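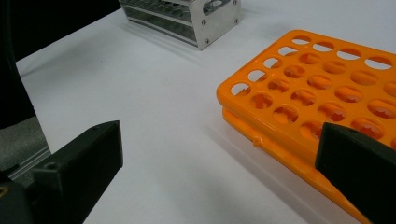 Figure 4. Gripper at the table, orange plastic rack at right, metal rack at the back.

Section 4: Setting Up the Rack Tidying Task

Read this section before you promise anyone that the Claridach will take over bench cleanup. Moving test tube racks is on the task list that ships with the Korkell controller, and the sales sheet files it under "routine chores." At our bench it is a supervised job. Plan to have a person within reach of the stop button the whole time.

Before you start

You need the gripper with both fingers mounted, a plain table surface, and the racks you intend to move. Use empty racks. The task has no setting for glass and we do not recommend inventing one.

4.1 Clear the table of anything that is not a rack. Pens and gloves get picked up as readily as the thing you wanted.

4.2 Set the racks down with open table between them. They do not need to be square to the edge. The software claims to handle any angle, and for plastic racks it mostly does.

4.3 Check the finger screws by hand. Do not use a power driver.

4.4 At the controller, enter task code 501 and wait for the ready tone.

4.5 Open the fingers all the way, then run one empty close. Both fingers should meet evenly. If one leads, go back to Section 3.

4.6 Select PLASTIC or METAL. There is no mixed setting. If you have both kinds out, run the job twice and remove the finished racks in between.

4.7 Press START and keep your hands off the table until the arm parks.

NOTE: A rack with two plates and a gap between them can be grabbed by the top plate alone. The controller reports this as a good grip. Watch the first lift and decide for yourself.

NOTE: Shiny metal racks give the most trouble. Dimming the overhead lights helped at our bench. Ehlers recommends a dull tape on the end panel, which also worked until the tape peeled.

CAUTION: Never reach between the fingers to straighten a rack. Press STOP first. PAUSE holds position but leaves the fingers powered.

If the job stops

Code 1090 means the gripper closed on nothing. Move the rack a little toward the middle of the table and start again from 4.5. Code 3000 means the arm lost track of the rack during a move. Support the rack, press STOP, and use the manual release.

After three stops in a row, put the racks away yourself. It takes less than a minute.

What this task does not do

It does not load tubes, wipe the table, or tell a clean rack from a dirty one. The Gemura add-on is advertised as doing the last of these. We tried it with two rack colors and would not rely on it for either.

Keep a tally of racks moved without help against racks you had to rescue, and look at it on Friday before you schedule the arm for another week. The controller's own success count includes the rescued ones.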